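Budget notes for the second picking cell

The arm is never the line item that gets questioned. Ours was already on the books when I took over planning for the bin work, so this year's request covers everything bolted, clamped or plugged in around it. The total came to 3,865 before shipping. I am writing down how I got there, mostly so I can find it again in twelve months.

Bins first. I had two quotes for new sheet-metal bins with sloped walls. Tusau wanted a drawing and a minimum order of 4. Clusaveo would make two, but at a unit price that ate most of the savings. Sabina Šimek argued for keeping the old ones, stains and all, on the grounds that the vision code has to deal with ugly metal sooner or later. I agreed and moved the money to fingers.

Fingers are the real consumable. We budget for them per quarter, and I had been budgeting too low. The new line is 256 per set, spares included. Clear ones scratch, and once they scratch they stop being clear, so I no longer count a used set as a spare.
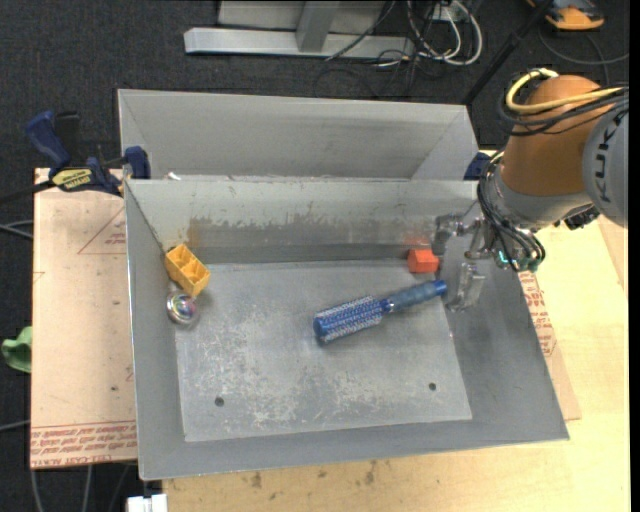 KUKA arm at the front bin, gripper by the brush. Clamps as currently fitted.

Fixturing was the item I got wrong last time. I had put in for a machined base plate from Mevholm with dowel locations for both bins. The lead time ran past the end of the project phase, and hand clamps on the table edge do the same job if you check them at the start of a shift. The plate is now listed as deferred. Villads Ketilsson still wants it, and he may be right if we go to a third bin.

Test objects get their own line at last. Most of them are household items and cost very little each, but they wear out, get lost or go home in somebody's bag. A hairbrush is worth replacing with the identical model, as bristles are hard on a grasp planner and I want the results comparable.

Still open: cable management. Delaunay quoted for a full dress pack, and I have asked them to split out the wrist section. If the answer comes back before the end of September, it goes into this request. Otherwise it waits for the next one, along with the base plate.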